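Flapjacks setting like roof tiles — what am I doing wrong?

vusdale_baker
Third tray this month. Recipe is my aunt's: oats, butter, golden syrup, soft brown sugar, 20 minutes at 160 fan. They look lovely when they come out and by teatime I could re-lay the patio with them.

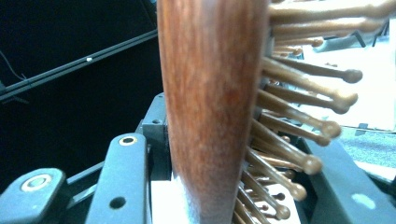
I've tried less sugar and I've tried a deeper tin. The tin helped a bit. The oven is a Teron, came with the house, and the numbers have worn off the dial, so 160 is more of a belief than a setting.

tultari
You're boiling the syrup, aren't you? Melt it gently and take it off the second the butter's gone. If it bubbles you're halfway to toffee before the oats go in.

Hatice K
Agree with tultari. Also take them out while the middle still looks underdone. They firm up in the tin.

crumbs1389
Disagree, sorry. Underdone middle gives you granola with ambitions. Keep the 20 minutes, drop the oven to 140 and use porridge oats instead of jumbo.

Hatice K
Jumbo oats are the whole point of a flapjack.

crumbs1389
They're the whole point of a horse.

vusdale_baker
Might have bubbled. Might have bubbled quite a lot, I was on the phone.

tsegaye
Buy an oven thermometer before you change anything else. Mine was out by 20 degrees and I'd blamed the flour for years.

tultari
Do you cut them warm? Mark the lines ten minutes after they come out, then leave them alone till cold.

vusdale_baker
I cut them cold. With the bread knife. And some leaning.

Taner Tatlı
My mum puts a spoonful of condensed milk in. Stays chewy all week.

crumbs1389
That's fudge with oats in, Taner.

Taner Tatlı
And yet there's never any left.

vusdale_baker
Right, tray four: thermometer on order, no bubbling, no phone. Jumbo oats because that's what's in the cupboard. Will report back.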